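Hand-held gripper wrist cams: Hestier vs Duleck
Forum > End effectors > Cameras and mounts

duct_tape_phd
February 3, 2019
We've had both units in the building long enough for me to have opinions, so brace yourselves. Same task for each: pick a plastic cup, put it on a saucer, repeat until morale improves. 83 runs on the Hestier, 83 on the Duleck, same two people swapping so nobody's wrist could be blamed.

The Hestier closes softer and I like the trigger. The Duleck has a stiffer spring and after 20 minutes your thumb files a complaint. Tracking was the surprise. The Duleck lost its pose 6 times, the Hestier more than I'd care to type. 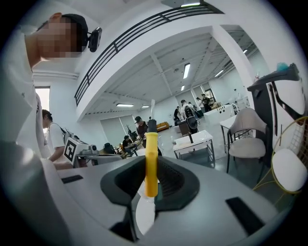 My money is on the lens. The Hestier's is so wide it takes in half the building, ceiling lights included, and the tracker latches on to whatever it fancies. Great for context, lousy if people keep wandering about while you work. Cropping the top third helped a bit. I haven't tried a narrower lens because the mount is glued, a decision I'd love to discuss with someone.

torque_of_town
You changed the lens, the spring and the housing all at once and you're blaming the lens. Bold. Did you lock exposure?

duct_tape_phd
On the Duleck, yes. On the Hestier the setting exists in the menu and does nothing I can detect.

selina_imhof
It does something on firmware 553, but only if you set it before the stream starts. Ask me how my July went. I disagree about the wide view, by the way. We went narrow with a Vilela board camera and lost the cup every time the hand got close. I'd take a few tracking dropouts over a policy that can't see what it's grabbing.

torque_of_town
Second that. Wide lens, mask the ceiling, more markers. Cheap and boring.

duct_tape_phd
More markers, sure, and then I spend the afternoon on my knees with tape. Fine. I'll redo the Hestier set with exposure locked in the right order.

garnerfan
Garner makes one with a swappable lens, just saying.

torque_of_town
You say that in every thread.

garnerfan
And it's still swappable.

selina_imhof
Post the logs when you rerun it, Duct. Raw ones please, before the cropping.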